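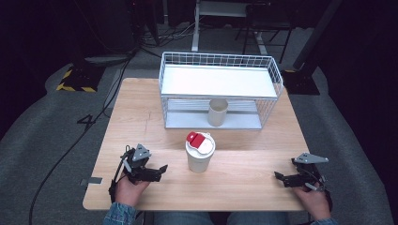 I love a small part played well, and I will happily bore anyone on the subject. Give me the night nurse, the man at the ticket desk, the neighbour who comes round to complain about the bins. When I look up a film I go straight past the stars and down to the bottom of the cast list, where the roles stop having surnames. A star can get by on a close-up and a bit of music. The day player has one line and something to hold, and so much depends on how they hold it! Take a white paper cup like the one on the table, with the red tab on its lid. Hand that to a lazy actor and it flies about as if it weighs nothing. Hand it to a good one and you would swear it was full to the brim and too hot to sip.

So-ying Yau is my favourite example. She was in 9 episodes of Hustmont as the woman at the records office, and I don't think she ever got more than a few lines at a time. But watch her in the second series, when the inspector asks for the file on the harbour fire. She looks at the clock before she looks at him. You know at once that she was about to go home, and that she'll stay. It's a whole life in a glance, and the camera is hardly on her!
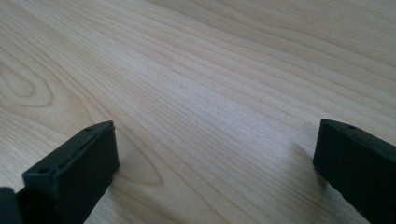 The same goes for Yuk-lan Yu in Arkau, a film I've now seen far too often. She plays the ferry cook, and she's peeling something in the background of nearly every galley argument. When the captain lies to his brother, her hands slow down. I missed it the first time and nearly shouted when I caught it.

So why are these people so hard to read about? Fan pages will give you a leading man's height, shoe size and star sign. For Yau I found a date of birth (two different ones, on two sites) and a photo of somebody else. I'd swap every shoe size on the internet for a decent interview with her about that clock.

Film prizes could help. Give us one for the best performance under five minutes, and show the clip in full on the night. I'd stay up for it, and I think plenty of others would too.

Comments (3)

Lo: The ferry cook!! I thought I was the only one. Watch her during the storm as well.

jomar: Fair points but five minutes is generous. Make it 2.

Lo: @jomar two would rule out half the good ones

Contact | © 2020 | Back to top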